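Morris Wildlife Park Questions Breeding Claims for Its Otters

6/5/20 - Morris Wildlife Park confirmed today that its two river otters, Mulby and Tosis, are now sharing one enclosure. The park will not be announcing cubs, despite what visitors may have read online.

"People see two otters in a pool and start picking names," said head keeper Chinyere Ojo. "They have been together since March. They mostly ignore each other."
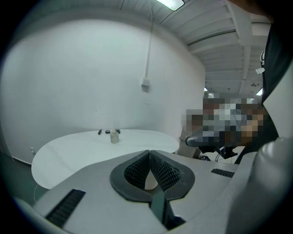

The park is also wary of the claim that a bigger pool leads to more litters. It has heard this from several pool builders - all of whom sell bigger pools. Park director Wilma Lamont said she would want to see five years of records before spending money on one.

A petition asking for an otter webcam has drawn 2866 signatures. Lamont said the park will look at the cost, but she doubts that many people would watch an empty den at noon.

Otter talks are held daily at the Pronach Gate.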